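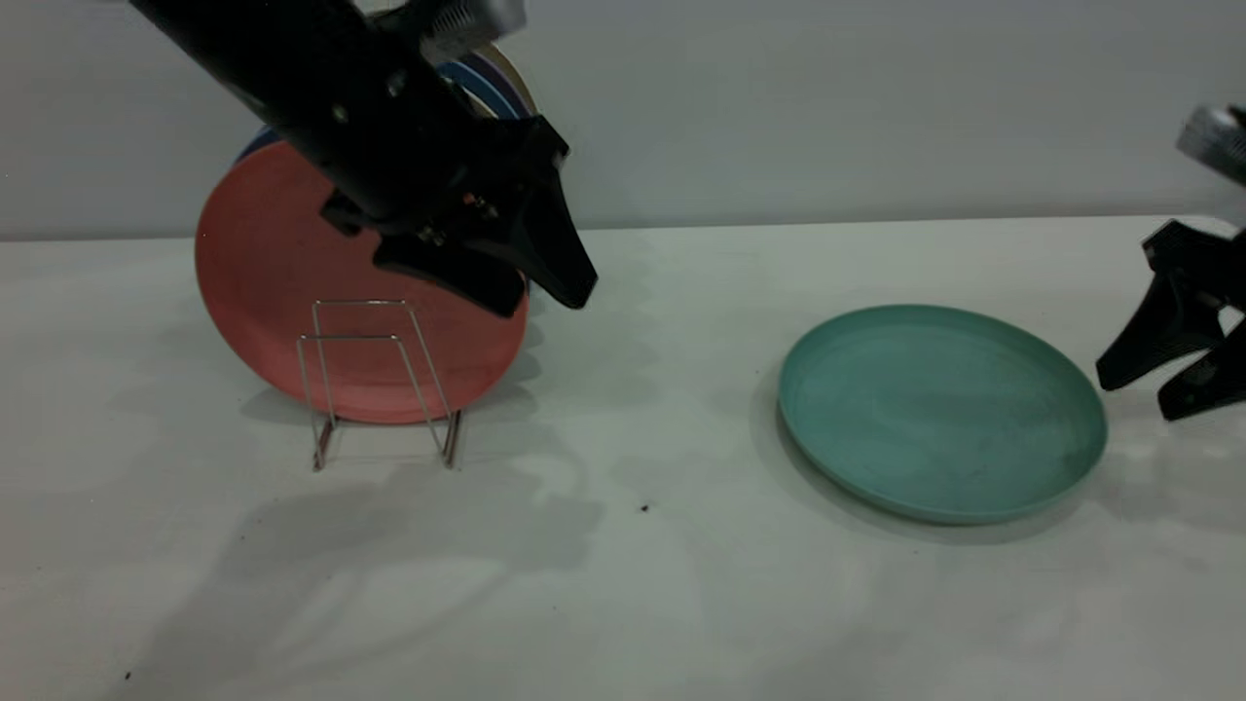 **Position:** Tableware Testing Technician (full time, days)
**Employer:** Cilitz Materials Laboratory, Dandarport
**Reference no.:** 506
**Reports to:** Rasa Kazlauskienė, Head of Food Contact Testing

Cilitz tests plates, bowls, cups and trays for manufacturers and importers. Most of the work concerns melamine, bamboo-filled resins and glazed stoneware. The technician prepares samples, runs migration and wear tests according to written methods, and enters results in the laboratory record. The post replaces a technician who has moved to the metals section.

## Duties

- Log incoming samples and assign sample numbers. Check quantities against the client's order form and report differences the same day.
- Measure rim diameter, foot diameter, wall thickness and mass.
- Prepare acetic acid and ethanol simulants and check their concentration by titration or density.
- Run hot-fill and immersion tests. Exposure times are fixed by the method and may not be shortened.
- Carry out stain, scratch and drop tests. Grade surfaces under the light cabinet against the reference set.
- Run dishwasher cycling. A standard series is 100 cycles, with inspection at intervals given in the test plan.
- Wash glassware. The section has no separate wash-up staff.
- Calibrate balances weekly and ovens monthly.
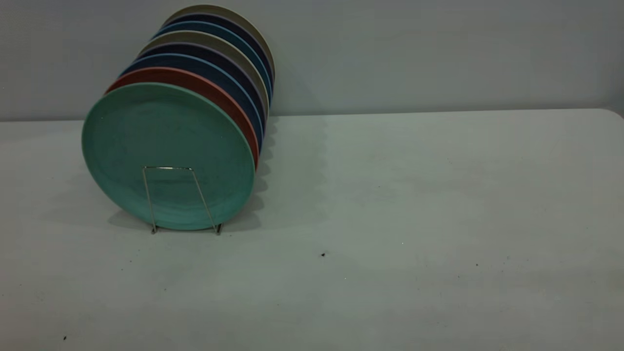
Samples are conditioned for 24 hours at room temperature before measurement. The technician is responsible for the conditioning log, including the start and end time for every piece. Pieces with a missing entry are withdrawn from the series and replaced from the retained stock, and the client is told.

Reports are drafted by the technician and signed by Devendra Pant or Umesh Semwal. Draft reports are due two working days after the last measurement.

## Requirements

- Associate degree in chemistry, materials or a related subject, or three years in a testing laboratory.
- Accurate use of an analytical balance, pipettes and calipers.
- Normal color vision. A color vision test is part of the interview, as surface grading depends on it.
- Ability to lift 40 lb and to stand for most of a shift.
- Clear written English.

Experience with UV-visible spectrophotometry is useful. Training is given on the Jeva oven controllers and on the sample database. 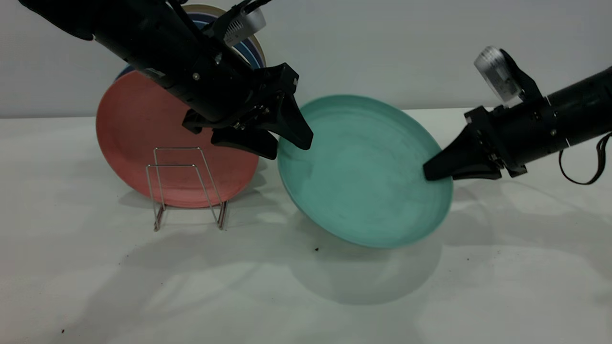
## Hours and conditions

Monday to Friday, 7:30 a.m. to 4:00 p.m., with a half-hour unpaid lunch. One Saturday in five is worked during the busy season, which runs from September to December, and is paid at time and a half. The first three months are probationary. Lab coats and safety glasses are supplied; closed shoes are not.

Pay is $905 per week. Health coverage begins after the probationary period. Vacation is 12 days in the first year.

The laboratory is in the Tiwari Building, second floor. Parking is behind the building and requires a permit, issued on the first day.

## How to apply

Send a resume, a one-page cover letter and the names of two references to Shanti Thakur, Personnel, quoting reference 506. Applications without the reference number will be delayed. Do not send original certificates.

Interviews last 90 minutes and include a short weighing exercise and a calculation on dilution. Questions on the technical content of the job may be put to Tadeo Paredes in the testing section, weekdays after 2:00 p.m.

Posted March 4, 2003. Open until filled.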